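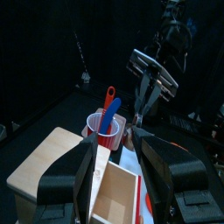
An open wooden box with a thin strip of red along one rim.

The drawer problem

Boonmee Srithong moved house in August and found 2000 buttons. She hadn't been collecting them. They were in jam jars, in a biscuit tin, in the pockets of coats she no longer wore. Also eleven tape measures' worth of ribbon, and a key to somewhere.

We all have a version of this. Small stuff. The big things are easy - a sofa either fits or it doesn't. It's the small stuff that follows you from flat to flat, packed last, in a bag marked MISC, and never properly unpacked at the other end.

So, boxes. I've spent a month asking people how they store little things and most of them want to talk about boxes for far longer than I'd planned. Plastic tubs have their fans. Lids that click, stackable, see straight through. But the mood has swung back to wood, and to no lid at all.

Nhung Võ runs a tiny repair shop called Tạ, mostly zips and handbag clasps. Eight open trays along the back wall, no labels. "If I have to lift a lid I won't put it back," she says. "I know myself." She used to have a cabinet from Vandeck with forty-odd drawers and gave it to her sister. Every drawer had the wrong thing in it by spring.

Her rule is two handfuls. If a tray holds more than that, something in it needs to go or needs its own tray. I tried it at home with the kitchen drawer. Took most of an evening. Found a good pair of scissors I had replaced twice.

Depth matters more than people think. Too deep and the bottom layer is lost for ever. Too shallow and the beads are on the floor. Võ likes hers as deep as her thumb is long, whichs not a measurement you can give a shop, but they'll usually let you stick your hand in.

Where to buy? Skamamora does plain ones, nicely sanded, a bit dear. Driltell sells them flat with a bag of pins and you'll want glue as well. Or look in charity shops, under the picture frames, where old cutlery trays end up. Check the corners. Smell it too - damp never really leaves wood.

Line it or leave it? Felt is lovely for a week and then it is full of thread. Srithong uses old wallpaper, cut loose so it lifts out. Wipe the rest with a barely wet cloth and let it dry out of the sun.

The buttons, by the way. She kept two jars. The rest went to a school, a neighbour who quilts and one very pleased nephew. The key is still on the windowsil.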